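Cindbridge Supper Club Opens Its Tuesday Table to Everyone

CINDBRIDGE – I've wanted to write this one for ages, so forgive me if I sound a little giddy! Starting in May, the Minhas Supper Club is opening its Tuesday dinners to anyone who wants to come, members or not. There will be 60 seats a night, the price is $20 a plate, and kids under six eat free.

If you haven't been before, it works like this. One home cook from the neighborhood takes over the kitchen for the evening and makes whatever they grew up eating (last month it was cold beet soup with hot potatoes, and I went back for a third bowl). You sit wherever there's a chair, you pass the bread, and you end up talking to people you've only ever waved at from the car.
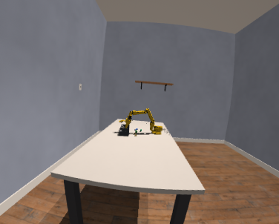 Our first open night belongs to Silvana Caldeira, who is making her salt cod and potato bake, a big pot of greens with garlic, and an orange cake I have been thinking about since the winter. Doors open at 6 p.m. and food comes out at 6:30. There's a meatless version of the bake too, but please tell us when you book so she can plan for it.

We're also putting out a cookbook. It's called Akau, it has 64 recipes from past dinners, and Bikmont is printing 999 copies for us on nice heavy paper that can take a splash of oil. I tested eleven of the recipes in my own kitchen and ruined only one – the dumplings, which were my fault and not the book's. Money from the book goes toward a new stove.

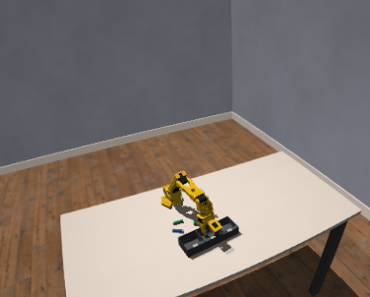 Kadri Sakalauskas told me the beet soup recipe took four tries to write down, as her grandmother never measured a thing, and that she still thinks the printed one needs more dill. She'll be cooking the second open night and says anyone who disagrees about the dill can come argue with her over dessert.

Seats can be booked at the Minhas front desk or by phone any weekday afternoon. Books will be on sale at every dinner, cash or card, until they run out.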